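Speaker notes: How to price your handmade soap
Susamley evening for small makers, February 6, 2018
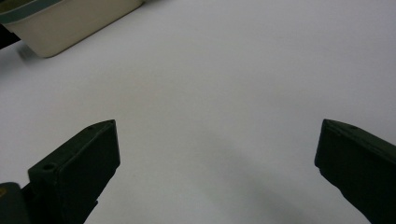 Why is my soap selling well and I still have no money at the end of the month?
Most often the price was copied from another stall, and it does not pay for your hours. You must begin from your own costs and only later look at the others.

Good evening. Wait until the people at the back have a chair. Thank Kirsty Ashworth for the invitation and for correcting my handout.

Say who I am: Nerea Escobar, I make soap under the name Escobar, first in my kitchen and now in a small rented room. I am not an accountant. What I tell tonight I learned by losing money.

Part 1. The batch
Ask the room: who knows the cost of one bar? Give them time to answer.
My usual batch gives 28 bars. In the beginning I divided the price of the oils by 28 and believed this was my cost. I had forgotten the paper, the labels, the electricity, the bars with bad corners which I gave to my cousins. Also the stall fee. Also me.
Explain slowly: write every purchase in the notebook on the same day. A receipt in a coat pocket is lost by May.

Part 2. Your hours
People become shy here. Let them be shy for a moment, then continue.
One batch takes me 2 hours of making, but wrapping and cleaning come on top, and answering messages too. Choose a wage for yourself and put it in the sum like any other ingredient.
Tell the story of Ramiro Calvo and his candles. He raised his price, was very afraid, and kept nearly all of his customers.

Part 3. Selling to shops
A shop will usually want to pay much less than your stall price. If the stall price has no room in it, you will work for the shop for nothing.
My first big order was 500 bars for Culletti. I was so proud that I agreed to their price on the telephone. Pause. I was wrapping soap until after midnight and I earned almost nothing from it.
With Odora I asked for one day to think. They did not mind.
Remember to mention: ask when they pay, and get it in writing.

If there is time: discounts for friends (short), Christmas boxes (only if somebody asks).

Questions. Tharushi Herath has the microphone. Repeat each question aloud before answering, because the room has an echo.

Leave the price sheets by the door and take the sample bars home again.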